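Trendanell shoe drive returns in February with room for 782 pairs

COLBY – Back-to-school shoes are one of the bigger bills a family faces, and this February the Trendanell Community Fund is bringing back its Colby shoe drive to take some of the sting out of it. The program is larger than it has ever been, and we couldn't be happier to share the news!

Families across Colby and Baxter will be able to choose new school shoes, runners and gumboots for their kids at no cost. Last year the drive fitted 203 children. This year there is funding for 782 pairs, thanks to a grant from the Gisex Foundation and a very good year of neighbourhood fundraising (the sausage sizzles alone paid for every pair of gumboots on the list).

The biggest change is how the shoes are chosen. In earlier years parents filled in a form with a size and a colour, and a box turned up at the school office a few weeks later. Plenty of those boxes came straight back. Children's feet grow between the form and the first bell, and a shoe that fits one child's size two can pinch another's something awful.

So the forms are gone. Each family now receives a voucher for every school-aged child and takes it to a participating shop, where the kids can try things on, walk up and down, change their minds and pick the pair they like. A ten-year-old who has chosen their own runners tends to wear them, and parents told us over and over that they'd prefer to do the shopping themselves, at an hour that suits them, like anyone else. 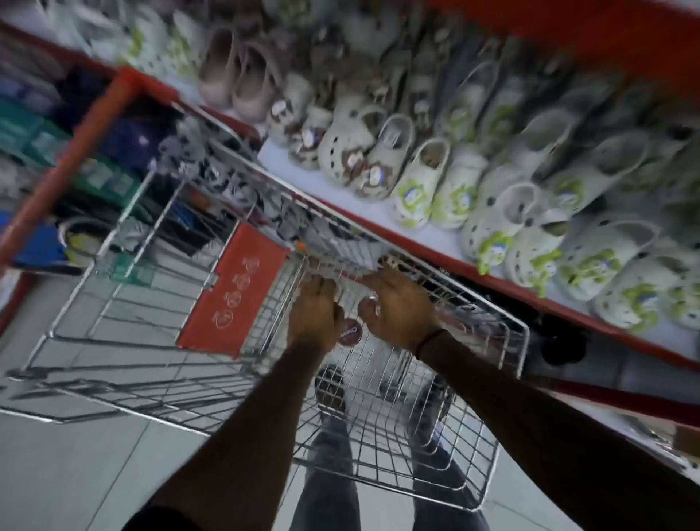
How the vouchers work

Each voucher covers one pair of school shoes and one pair of either runners or gumboots. Vouchers can be used on the same visit or on two separate ones, and they stay valid until the end of the school term. If a pair turns out to be the wrong size, unworn shoes can be swapped at the same shop with the receipt.

There is no income test and no interview. Families can ask for vouchers through their school office, the Colby library or the Baxter neighbourhood centre, and all that's needed is the child's first name, year level and school. Details are kept only until the term finishes and then deleted.

Six shops have signed on so far, four in Colby and two in Baxter. A list will be posted at each pick-up point once vouchers are ready. Most of the shops are open on Sunday, and two have offered an early opening at 8 am for children who find a busy store hard going. The lights will be turned down a little and the music switched off for that hour.

Getting the fit right

Along with the vouchers, the fund has put together a short fitting guide, written with help from a Baxter podiatry clinic. It's a single folded sheet in plain language, and we think it's rather good. Among the tips:

Shop in the afternoon, when feet are slightly bigger than they were at breakfast.

Bring the socks your child will wear to school.

Measure both feet and buy for the larger one.

Leave a thumb's width in front of the longest toe, and check it with the child standing up.

Ask them to walk, hop and crouch. If the heel slips, try another style before trying another size.

The guide will be printed in six languages and handed out with every voucher. Schools that would like a class set for health lessons are welcome to ask for one.

Old shoes wanted too

Outgrown shoes with some life left in them can be dropped in the collection bins at the Colby library and the Baxter pool from the first week of February. Please tie the laces together or pop a rubber band around each pair. Singles can't be used, and neither can anything with a split sole, but school shoes, football boots, sandals and dance shoes are all very welcome.

Roughly 200 pairs were passed on this way last year, most of them through the junior sports clubs. Football boots went fastest, so if there's a pair in the back of your cupboard, now is the time!

Dates to know

Voucher requests open on the first school day in February. Pick-up is from 3 pm to 6 pm at all locations, and families who can't make those hours can arrange a different time through their school office. Requests made later in the term will be filled for as long as vouchers last.

Shops in Colby or Baxter that would like to take part can still join. The fund pays the full shelf price for each pair, with payment made at the end of every week.

About the Trendanell Community Fund

The Trendanell Community Fund supports practical local projects for children and families in Colby, Baxter and the surrounding district. Its other programs include the winter coat swap and the school breakfast roster.

Media enquiries can be left at the Trendanell office in Colby during business hours.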